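Chapitre 7
Apprendre à plier : la démonstration comme méthode

Partager 30
Commentaires (60)

Dans les six chapitres précédents, nous avons supposé que l'objet manipulé possède une forme. Un cube, une bouteille, une vis peuvent tomber, glisser ou se cacher derrière un autre objet, mais leur géométrie reste la même et six nombres suffisent pour dire où ils se trouvent. Dans le présent chapitre, nous abandonnons cette supposition. Un vêtement posé sur une table n'a pas de pose au sens du chapitre 2. Il a une configuration, et cette configuration demande, pour être décrite complètement, un nombre de variables que l'on ne peut pas fixer d'avance.

Le lecteur qui a étudié le calcul de trajectoire du chapitre 4 voit tout de suite la difficulté. La planification classique exige un état initial, un état final et un modèle du passage de l'un à l'autre. Pour un tissu, l'état initial est mal observé (une grande partie de la surface est cachée sous elle-même), l'état final est défini de manière vague (qu'est-ce qu'un T-shirt « bien plié » ?) et le modèle est coûteux à calculer. On peut certes simuler une nappe de masses et de ressorts, et nous le ferons dans la section 7.5. Mais la simulation demande des paramètres de frottement et de raideur qui changent d'une étoffe à l'autre.

La méthode que nous étudions ici prend un autre chemin. Au lieu de modéliser le tissu, on enregistre des exécutions de la tâche par un opérateur humain, puis on cherche une fonction qui associe à chaque observation l'action que l'opérateur aurait choisie. Cette fonction s'appelle la politique, notée π. L'observation o est composée d'images et de mesures articulaires ; l'action a est une suite courte de positions désirées pour l'effecteur et d'ouvertures désirées pour la pince.

7.1 Un problème d'observation avant d'être un problème de commande

Une question pratique se présente dès le début : où placer la caméra ? Une caméra fixe, suspendue au-dessus du plan de travail, donne une vue générale, et son étalonnage est simple. Elle perd cependant l'information au moment précis où elle devient utile, quand le bras passe entre l'objectif et le pli à saisir. Une caméra portée au poignet se déplace avec la pince. Elle garde les deux doigts dans son champ pendant toute la tâche, et la distance entre la pointe d'un doigt et le bord du tissu peut y être estimée directement dans l'image.
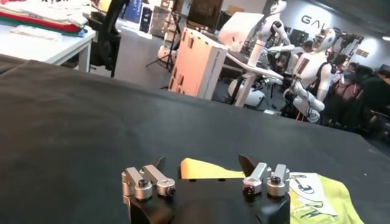 Le prix à payer est que le fond change sans cesse. Le mouvement du poignet fait entrer et sortir du champ des meubles, des personnes, d'autres machines, et une politique entraînée sur peu de lieux peut s'attacher à ces éléments qui n'ont aucun rapport avec la tâche. Kálmán Szalai, dans ses notes de cours à Drernton, nomme ce phénomène « la dépendance au décor ». Nous gardons ce terme. Il désigne une erreur d'apprentissage assez difficile à découvrir, parce que la politique se comporte très bien aussi longtemps qu'on l'évalue dans la salle où les démonstrations ont été faites.

Deux remèdes sont habituels. Le premier consiste à recadrer l'image autour des doigts, avec une perte évidente : le vêtement dépasse souvent de la zone conservée. Le second consiste à varier volontairement le fond pendant la collecte. Il est plus lent, mais nous le préférons, et les exercices de fin de chapitre utilisent un jeu de données construit selon ce principe.

7.2 Le jeu de données Tatix

Le jeu Tatix, préparé par l'équipe de Kieran Lambert, contient 800 démonstrations de pliage pour l'entraînement et 60 pour la validation. Chaque démonstration commence avec un vêtement froissé et se termine quand l'opérateur juge le pli acceptable. Les images sont enregistrées à 30 images par seconde. Les commandes de la pince sont enregistrées à la même cadence, ce qui évite l'interpolation discutée au chapitre 3.

Il faut bien remarquer ce que ce jeu ne contient pas. On n'y trouve aucune mesure de force. Le contact entre les doigts et le tissu doit donc être déduit de l'image et de l'écart entre l'ouverture commandée et l'ouverture mesurée. Pour un tissu épais, cet écart est net. Pour une étoffe fine, il se confond avec le jeu mécanique des articulations, et la politique ne sait plus distinguer une saisie réussie d'une pince fermée sur rien. Nous reviendrons longuement sur ce cas dans la section 7.4, car c'est lui qui produit la plus grande partie des échecs.

On n'y trouve pas non plus de démonstrations ratées. L'équipe les a retirées, et ce choix est discutable. Un opérateur qui manque un bord, ouvre la pince et recommence montre justement le comportement dont la politique a besoin quand elle s'éloigne des états connus. Dans la variante nommée Clurum, les reprises sont conservées. Le lecteur pourra comparer les deux versions à l'exercice 7.9.

7.3 Ce que l'on mesure

La mesure la plus simple est le taux de réussite, c'est-à-dire la proportion des essais qui se terminent par un vêtement plié. Elle suppose un juge. Dans ce livre nous employons le critère de Barta, qui compare le contour du vêtement plié à un rectangle de référence et accepte l'essai si la surface commune est suffisante. Le critère est automatique et facile à reproduire. Il a le défaut d'ignorer les plis intérieurs : un T-shirt dont une manche est roulée en boule à l'intérieur peut satisfaire le critère.

Nous demandons donc au lecteur de rapporter toujours deux valeurs, le taux de réussite selon le critère et la durée médiane des essais réussis. Une politique qui hésite longtemps au-dessus du tissu, sans le toucher, peut avoir un bon taux et rester inutilisable. Il est aussi nécessaire d'indiquer le nombre d'essais. Avec dix essais, l'intervalle de confiance est si large que deux méthodes très différentes ne peuvent pas être séparées.

Prérequis : la section 3.2 (synchronisation des signaux), la section 4.6 (cinématique inverse), et les notions de régression de l'annexe B. Le lecteur qui ne connaît pas les réseaux convolutifs peut lire la section 7.4 en admettant l'existence d'un encodeur d'images, puis revenir aux détails plus tard.

Version en ligne du 1 mai 2026 | Contact | © Les auteurs, tous droits réservés | Haut de page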